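Review: Bremska two-arm handling kit, with wrist cameras
Seen at the Larano open day, Wed 20 March

I went to the Larano open day to look at one product, the Bremska bench kit, and stayed for most of the afternoon. The kit is sold as a pair of arms with grippers, a wrist camera on each, and a teaching package called Clatent. The demonstration task was artificial flowers: pick up a stem, present it, hand it over or set it down. Flowers are a fair choice. The stems are thin, the heads are wide and soft, and the leaves get into everything. 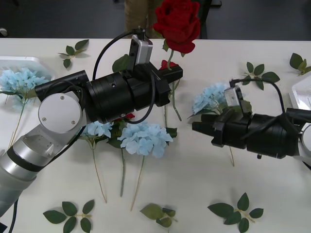
*Tavares Bench Review, No. 464, p. 20*

The two arms work from opposite sides of a white table, with the grippers facing each other across a gap. Hydrangeas and leaf sprigs were left lying across the surface without any jig or rack to line them up. I consider that the correct way to show a kit of this kind. A fixture would have told me about the fixture.

Heloísa Barros ran the session and answered questions between attempts. She kept the arms at the speed set in the default profile, slow by packing-line standards but suitable for teaching. Teaching is done by guiding the arms through a task and saving the run. The library on show held 898 saved runs, of which I was allowed to browse the most recent. The browser is plain and quick. Runs can be sorted by date and by operator, but there is no search by object, an odd omission once a library passes a few dozen entries.

**Grip.** The fingers are narrow toward the tip and close to a thin slit. On a rose stem this is enough. The grip was taken just under the head, with the leaves left outside the fingers, and the head stayed clear of the hardware. I would like to see the same fingers on a real stem, with thorns, before recommending them to a grower. Closing force is set in 6 steps. I would have preferred a continuous setting for stems this thin, and the manual gives no table relating the steps to any unit.
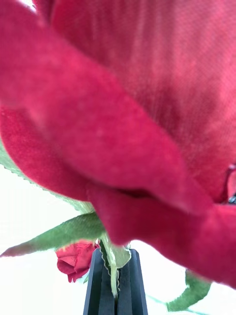 Edileuza Magalhães objected to this part of my notes when I read them back at the coffee table. In her view a stepped force setting is easier to hand over between shifts, and a continuous one ends up wherever the last operator left it. She would keep the steps and ask Bremska for a finer range at the low end. I accept the point about shifts. The missing table remains a fault under either scheme.

**Cameras.** Each wrist camera sits on top of its gripper in a black bracket, with the cable looped back over the wrist. The loop is generous, and I would add a clip before running the arm near anything tall. The close view is useful for checking how a stem sits between the fingers, less so for judging where the arm is on the table. With a large bloom in the grip, petals take up most of the picture.

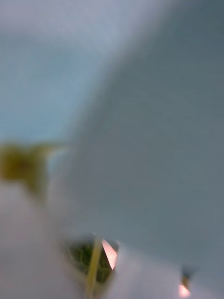 Focus is the weakest point of the kit. Clatent stores the wrist views with each run, and the operator is expected to use them when deciding which runs to keep. Several of the stored views I opened could not be used that way. In one, a wide gray mass covers much of the right side, and the only part with any definition is a small gap near the bottom with a pale yellow stem running down through it. I could not have said from that view alone whether the grip was good. A run like that has to be judged from an overhead view or not kept at all, and the software should flag it. At present the operator has to find it by eye.

**Setup.** Bremska quotes 20 minutes from power-on to first saved run for a trained operator. I did not time it. The arms were already mounted when the doors opened, so I can say nothing about leveling or alignment. Visitors who want to see that step should ask for the installers' session in May.

**Noise and space.** Conversation at the table was possible without raising one's voice. Allow clearance behind each arm as well as between them - the drawing in the brochure shows only the working side.

**Verdict.** Recommended for teaching rooms and small trials with soft, light goods. Not yet recommended where the wrist views are the only record kept. I will look at the kit again when the run browser has an object search and the force steps are documented.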